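Nadja Schnyder
March 30, 2024

Okay, a few of you asked about the table after I mentioned it last weekend, so I'm going to do this as a thread and I apologize in advance for the length. It's about wiping down a wooden tabletop. It really is that exciting over here!

The table came from Mundmont, the second-hand place out past the grain elevators, and it cost me $570, which I thought was a lot until I tried to lift one end of it. Wayne Lapointe drove it home for me in his trailer, and would only take a coffee cake for his trouble.

My mother's rule was that water is the enemy of wood and you never, ever put a wet sponge on a table. My aunt's rule was that a table is for eating at and you wipe it like you wipe anything else. They argued about this at every holiday meal I can remember, and I've ended up a bit more on my aunt's side (sorry, Mum).

So: what I use is a plain sponge, dipped in lukewarm water and then squeezed until I can't get another drop out of it. Squeeze, then squeeze again in the other hand. If you can see a wet streak behind you as you go, it's too wet.

Soap only if there's something sticky, and then the smallest dab you can manage. I've gone off the spray stuff completely. It left a sort of haze that I chased all over the table one Sunday and never quite caught.

Always go along the grain. I know everybody says this and I know it sounds fussy, but crumbs and grit really do get pushed about less, and your arm gets into a nice long rhythm with it.

Now, glasses. I love a short tumbler, I drink out of one all day long, and I will set it down wherever I happen to be standing. Coasters live in the drawer and come out when Burgi Pfister visits. So most of my tablecare, if that's a word, is about rings.
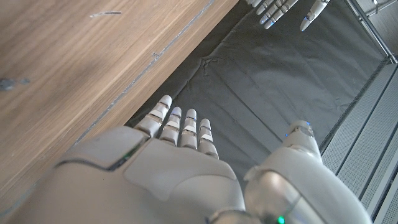 Sponge and tumbler on the wood in the next one. 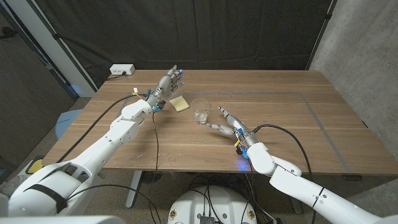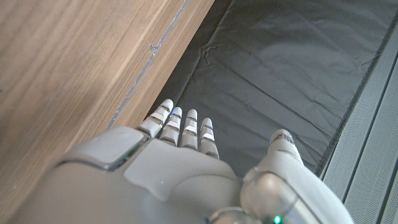
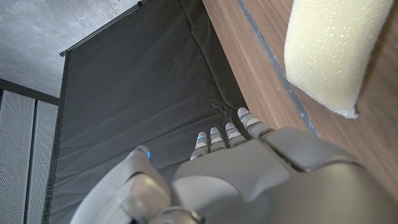 Loretta Quintanilla: Lovely thread, but what do you do about a ring that's already there? I've got a white one from a vase and it has outlasted two sets of curtains. My neighbour swears by mayonnaise and I can't bring myself to do it.

Loretta, I've done the mayonnaise! You leave a little on overnight under a paper towel and wipe it off in the morning, and with me it took the ring down to something you'd only spot with the lamp on. Try it in a corner first, please, and don't blame me if your finish is a different sort from mine. And the whole room smells like a sandwich until lunch.

If that doesn't do it, I'd go to a paste wax and a bit of very fine steel wool, barely touching, always along the grain. Rupert Oberholzer has a whole lecture on this and he'd tell you to leave the steel wool alone altogether, so there are two schools of thought and you may pick.

Dark rings are another story. A white one is usually moisture sitting in the finish, but a black one has gone down into the wood itself, and I've never got one out. I put a bowl on it.

A word on fabric near a wooden edge, as I was asked about table runners too. I like a dark grey, it's kind to crumbs and tea. Give it a good shake outdoors before it goes back, and don't put it down while the wood is still damp. I did that once in July, when everything in the house was clammy anyway, and had to peel it up.

The sponge gets rinsed, squeezed out and stood on its edge by the tap to dry. I swap it every couple of weeks, and the old one goes down to the shed for boots and flowerpots.

Oil or wax twice a year, spring and fall, when I remember. I've been using the one in the flat tin from Tillach and I've still got most of it left after 13 months, a little goes a very long way. Rub it in, go have your supper, come back and buff it with an old pillowcase.

I'll do the chairs another day, they have spindles and I need to work up to it. Loretta, let me know how you get on with the vase ring, and send a photo if you do try the mayo!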